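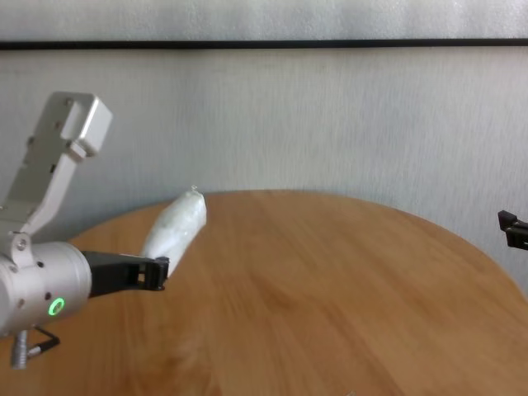
Part 2. Safe Practice in the Shared Workspace

The student team at the Tatine laboratory adopted a written set of operating rules in June, before any trials with wrapped goods were permitted. The rules apply to every session in which a person may come within reach of a moving arm. Status lights must remain in the operator's line of sight at all times, as with the green ring on the wrist housing next to the round table, and no cover, tape or label may be placed over them. Cable connectors near the wrist are to be checked by hand before power is applied — a loop of thin cable that hangs below the joint can catch on the edge of a table.

The rules were drawn from the Curnov course handbook and from the safety notes issued to students on the Sokol project. Where the two sources disagreed, the stricter wording was kept. Speed during shared work was limited to 285 millimeters per second, and a second student was required at the stop button whenever both grippers were in use.

The team recorded 37 sessions under these rules. In 21 of them the checklist was completed in full before the first movement. In the remaining sessions at least one line was left blank, most often the line for clearing loose items from the table. The checklist has been shortened as a result, and the revised version was submitted to the Jernberg teaching office on 1 September 2026. Sessions with an incomplete checklist will no longer be accepted as project data.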